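티켓 3212: 공유 폴더 동기화가 중간에 멈추고 일부 파일이 0바이트로 내려옴
상태: 해결됨
분류: 파일 서버 / 동기화 클라이언트
우선순위: 보통
대상: Akley 사무실, Wenen 사무실
사용 제품: Fernar 동기화 클라이언트(데스크톱), Pelupessy 저장소 서버

접수 내용

Akley 사무실 PC에서 공용 폴더를 열면 동기화 아이콘이 계속 돌기만 하고 끝나지 않습니다. 클라이언트 창에는 "대기 중 3,212개 항목"이라고 나오고, 이 숫자가 오전 내내 그대로입니다. 재부팅해도 같은 숫자에서 시작합니다. Wenen 사무실에서는 같은 폴더가 정상으로 열립니다.

추가로, 어제 받은 파일 중 네 개가 0바이트입니다. 파일 이름과 날짜는 맞는데 열면 손상되었다는 메시지가 나옵니다. 웹에서 같은 파일을 받으면 정상입니다.

1차 확인

클라이언트를 종료했다가 다시 실행했습니다. 변화 없음.
로그아웃 후 다시 로그인했습니다. 로그인은 바로 되고 폴더 목록도 갱신되지만 대기 항목 수는 줄지 않습니다.
디스크 여유 공간은 충분합니다.
백신 실시간 검사를 잠시 껐습니다. 변화 없음. 다시 켰습니다.
같은 사무실의 다른 PC에서도 증상이 재현됩니다. PC 한 대의 문제가 아닌 것으로 보고 네트워크 쪽을 먼저 보기로 했습니다.

2차 확인 (네트워크)

Akley에서 Pelupessy 서버로 ping은 손실 없이 나갑니다. 다만 기본 크기 패킷만 확인한 결과라서 큰 패킷으로 다시 시험했습니다. 조각화 금지 옵션을 주고 크기를 올리면 일정 크기부터 응답이 없습니다. 오류 메시지도 돌아오지 않고 그냥 시간 초과입니다.

Wenen에서 같은 시험을 하면 해당 크기에서도 응답이 옵니다.

Akley는 지난주에 회선 장비를 교체했습니다. 교체 후 VPN 터널의 MTU 값이 기본값으로 돌아간 것으로 보입니다. 이전 장비의 설정 백업을 찾아 비교해 보니 MSS 조정 항목이 새 장비에는 없습니다.

용량이 작은 문서는 문제없이 올라가고 내려오는데 이미지나 압축 파일에서 멈추는 것도 이 원인이면 설명이 됩니다. 시험에는 공용 폴더의 이미지 자료 중 하나를 썼습니다. 웹으로 받은 사본은 정상으로 열립니다.

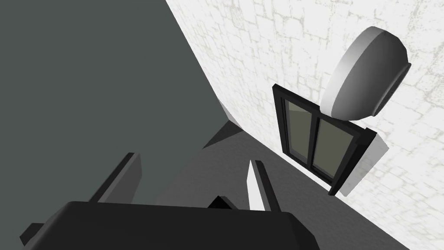
최종 수정: 2021년 11월 20일

같은 파일을 클라이언트로 받으면 진행률이 55%까지 올라간 다음 멈춥니다. 세 번 반복해도 같은 지점입니다. 텍스트 파일만 들어 있는 폴더는 바로 끝납니다.

클라이언트 로그에서 관련 부분만 옮깁니다.

INFO 세션 시작, 서버 응답 정상
INFO 대기열 불러오기 완료 (3,212)
INFO 다운로드 시작
WARN 데이터 수신 지연, 재시도 1/7
WARN 데이터 수신 지연, 재시도 2/7
(중략)
WARN 데이터 수신 지연, 재시도 7/7
ERROR 전송 중단, 항목을 대기열 맨 앞으로 이동
INFO 다운로드 시작

재시도를 일곱 번 다 쓰면 항목이 대기열 뒤로 가야 하는데 이 버전은 맨 앞으로 되돌립니다. 그래서 큰 파일 하나가 막히면 뒤에 있는 작은 파일도 전부 기다립니다. 대기 숫자가 줄지 않았던 이유입니다. 이 동작은 별도 티켓으로 등록해 두었습니다.

조치

1. Akley 장비에 접속해 현재 설정을 백업했습니다.
2. VPN 터널 인터페이스의 MTU를 이전 장비와 같은 값으로 맞췄습니다.
3. 같은 인터페이스에 TCP MSS 조정을 추가했습니다.
4. 터널을 내렸다가 다시 올렸습니다. 이때 Akley 쪽 연결이 잠깐 끊겼습니다. 업무 시간이 아니어서 사전 공지는 하지 않았습니다.
5. 설정을 저장했습니다. 저장하지 않으면 장비를 재시작할 때 사라집니다.

조치 직후 큰 패킷 시험을 다시 했고 응답이 옵니다. 시험 파일은 끝까지 내려왔고 웹 사본과 해시가 일치합니다.

대기열은 바로 줄지 않았습니다. 클라이언트가 이전 연결을 붙잡고 있어서 완전히 종료해야 했습니다. 창을 닫는 것만으로는 종료되지 않고 알림 영역 아이콘에서 종료를 선택해야 합니다. 다시 실행한 뒤 대기 항목이 줄기 시작했고 당일 안에 0이 되었습니다.

0바이트 파일 처리

대기열이 비워진 다음에도 0바이트 파일 네 개는 그대로였습니다. 클라이언트가 이 파일들을 완료로 기록해 두었기 때문에 다시 받지 않습니다. 처리 순서는 다음과 같습니다.

1. 동기화를 일시 중지합니다.
2. 서버의 원본 크기를 웹에서 확인합니다. 원본도 0바이트면 진행하지 말고 버전 기록에서 먼저 복원합니다.
3. 로컬의 0바이트 파일을 동기화 폴더 바깥으로 옮깁니다. 삭제하지 마십시오.
4. 클라이언트 설정에서 "로컬 색인 다시 만들기"를 실행합니다.
5. 색인 작업이 끝나면 웹 화면에서 해당 파일이 서버에 남아 있는지 다시 봅니다.
6. 동기화를 재개합니다.

3번과 4번의 순서를 바꾸면 빈 파일이 최신본으로 인식되어 서버 쪽 원본을 덮어쓸 수 있습니다. 시험용 폴더에서 실제로 한 번 발생했고 버전 기록으로 되돌렸습니다. 업무 폴더에는 영향이 없습니다.

네 개 모두 정상 크기로 다시 받았고 열리는 것까지 확인했습니다.

시도했지만 효과가 없었던 것

클라이언트 재설치. 설정 폴더가 남아 있어서 대기열도 그대로 돌아옵니다.
동시 전송 수를 1로 낮추기. 멈추는 지점만 같고 더 느려집니다.
DNS 서버 변경. 관계없습니다.
유선 대신 무선 연결. 같은 터널을 지나므로 결과도 같습니다.
대역폭 제한 해제. 원래 제한이 걸려 있지 않았습니다.

참고

증상이 비슷해도 Wenen에서 같이 발생하면 이 티켓의 원인이 아닐 가능성이 큽니다. 그때는 서버의 저장 공간과 인증서 만료일부터 확인하십시오.

큰 패킷 시험은 Windows에서 ping -f -l 크기 주소, Linux에서 ping -M do -s 크기 주소로 합니다. 크기를 조금씩 내리면서 응답이 오는 최댓값을 찾으면 됩니다. 헤더 크기는 별도이므로 MTU와 숫자가 바로 같지 않습니다.

남은 작업

회선 장비 교체 점검표에 MTU와 MSS 항목 추가: 완료
Akley 장비 설정을 정기 백업 대상에 등록: 완료
대기열 순서 문제(별도 티켓): Fernar 쪽 답변 대기. 12월 업데이트에 포함되는지 문의해 둔 상태
시험용 폴더 정리: 미완료

접수자가 정상 동작을 확인하여 티켓을 닫습니다. 같은 증상이 다시 나오면 새로 접수하지 말고 이 티켓을 다시 열어 주십시오. 로그 파일은 클라이언트 메뉴의 도움말, 진단 정보 내보내기에서 받을 수 있습니다.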